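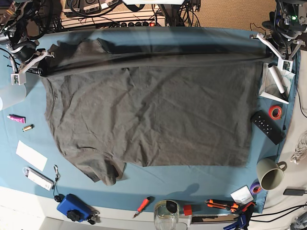

By Imke Wiegand
Staff writer, software and tools

14 shares | 2 comments

Geeta Chaudhary wants to talk about timestamps. I came to talk about T-shirts, so we have a friendly tug of war for the first few minutes, and she wins.

"People see the shirt and ask how the robot knows what a shirt is," she says. "Fair question! But most of my week goes into whether the left arm and the right arm agree on what time it is."

Chaudhary leads the control software on Rocha, the two-arm stack at Zonness. Her corner of it sits between the planner, which decides where the grippers should go, and the motors, which have their own opinions. The test job this spring has been a dark gray T-shirt: take it by both upper corners, pull the top edge taut, lift, lay it over. I do this every Sunday-night-laundry kind of evening without a thought, and I do it badly, so I had some sympathy for the arms.

The pulling taut is where it gets interesting (her word, and after an hour with her it was mine too). Each arm gets its own path from the planner. If one runs a little behind the other, the cloth between them sags and then snaps tight, and a corner can slide right out of the fingers. The old version of Rocha sent both paths off and hoped.

"We had a run in May where we lost the left corner on 87 lifts," she tells me. "We blamed the grip force. We blamed the fabric. I rewrote the grip controller, which I'm a bit embarrassed about, and the number barely moved."

So what was it?

"A queue! One arm's commands were waiting behind the camera messages. You couldn't see it in the average delay at all, you had to look at the worst ones."

She found it with Weltusness, the log viewer her team wrote for themselves and now can't stop adding to. It lines up joint positions, camera frames and planner decisions on one timeline, and you drag a slider back and forth until something looks wrong. She showed me the bad run on her laptop, two wiggly lines that should have sat on top of each other and didn't. Once she'd pointed at the gap I couldn't look at anything else.

The fix was to give the arm commands their own channel and have both arms follow one shared clock. If either falls behind, the pair slows down together. "It looks more timid now," she says. "I like timid. You can speed up timid."

I asked about perception, since wrinkles must be a nightmare. She laughed and said she's stopped trying to model them. Rocha looks for the corners and the top edge, and lets the rest of the shirt do what it wants until it has to care. Sleeves are the exception. A sleeve that bunches up under the body still fools the edge finder, and she has a folder of 516 examples waiting for someone to label them.

"Someone being me," she adds.

We wandered off into languages for a while (she writes the inner loop in C++ and everything else in Python, and has no patience for arguing about it), then into whether the planner should be learned from demonstrations. She's open to it for choosing the grasp. For keeping two arms in step, she wants code she can read at two in the morning.

Next up is a towel, then something with buttons. The team is also moving the simulator over to Trornport, mostly so a new hire can break things without standing next to an arm. I asked if the simulated cloth behaves like the real stuff.

"No," she says, very cheerfully, and pulls up another log.

2 comments | Share this interview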